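So the arm kit is out of its boxes at last! A few of you have been asking since I mentioned it in August, and I've now had it long enough to have opinions, some of them rude. Get a cup of tea, I do go on a bit.
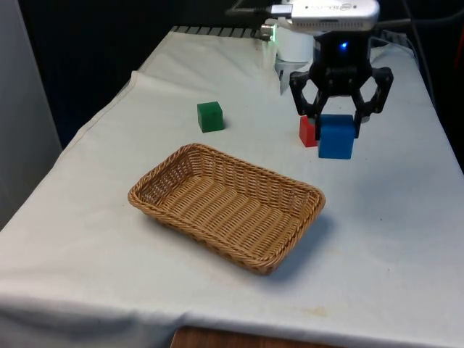
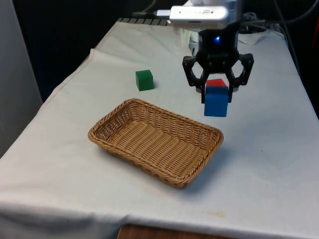 The thing I'm reviewing is the Ododar Bench service, which is sold by a small outfit called Graltari, and it's a funny sort of product. You don't buy an arm from them at all. You bring your own arm, gripper and depth camera, and they sell you the software, the calibration help and a monthly plan for the fiddly bits in between. Their starter task is the oldest one going, a few coloured cubes and something to put them in, and I'd strongly suggest you do it with a woven basket like mine and ignore the smooth plastic tray in their instructions. All that braiding and ridging is much closer to the sort of stuff I'd like an arm to cope with at home. The white cloth was my idea too. It's creased and it has a stain on it, and I left it like that on purpose, as I wanted to know how the software gets on with a surface that isn't perfect.

Anyway, setting up. The email says you'll be going in 26 minutes, which made me laugh out loud by the time I'd got to the second hour. Most of that was me, to be fair. I'd plugged the camera into the wrong port, then I'd typed the arm's address in wrong, then I had my dinner. Once it could see everything, the calibration was lovely. You move the arm to a handful of spots, it thinks about it, and you get a little green tick. I did it twice, just for the pleasure of the tick.

You then type what you'd like in plain words. "Put the blue cube in the basket" is fine. "Put the blue one away" is also fine, which surprised me. "Tidy up" got me a polite message asking what I meant, and I suppose that's what I'd say as well.

Now for the grumble. It's not great when things are close together. Put your cubes well apart and you'll think it's magic, but shove the red one up against the blue one and you have to be really careful how you word things. I had a long back and forth with support over this and got Austra Sakalauskas, who was patient with me well past the point where I'd have hung up on myself. She told me to turn on a setting called "neighbours", which is off when you install it (why?!) and is hidden two menus down under Advanced. With that on, the planner has a think about whatever is beside the thing you asked for before it closes the fingers. It's slower. I'd still leave it on all the time.

Stacks are the other thing I wanted to know about, and the plan page is a bit cagey there. You can ask for one cube on top of another and it will have a go, but moving a pair in one grip with the blue underneath and the red on top is in a part of the menu marked "early", and Austra was quite firm that they don't promise anything in there. Fair enough. I do wish the website said so in the same size letters as the rest.

What does it cost? The basic plan is 60 a month, and that gets you 4,000 planning requests. I thought that sounded like loads. Then I left a loop going on Friday while I popped out for milk and came back to find I'd eaten a good chunk of it, so do set a limit in your account before you do anything else. There's a dearer plan with no cap, and a free one which I wouldn't bother with, because it switches the camera view down to something like looking through a sock.

I did try the obvious rival, Lavberg, last winter. It's prettier. The buttons are nicer, the manual has proper drawings, and it fell over every time I changed the lighting. Ododar looks like somebody's tax software and has crashed on me once. I know which I'd pick, though if you're setting this up with children you might want the pretty one.

Would I pay for it with my own money? I am doing, so yes, for now. I've put myself down for the rest of the autumn and I'll see how I feel when the "neighbours" update lands. If you want to try it, ask for the trial by email, as the button on the website sends you round in a circle.

Next time I'm having a go at soft things. Socks first, then possibly a tea towel if I'm feeling brave. If anyone has got theirs to fold anything at all, please leave me a comment and tell me what settings you used!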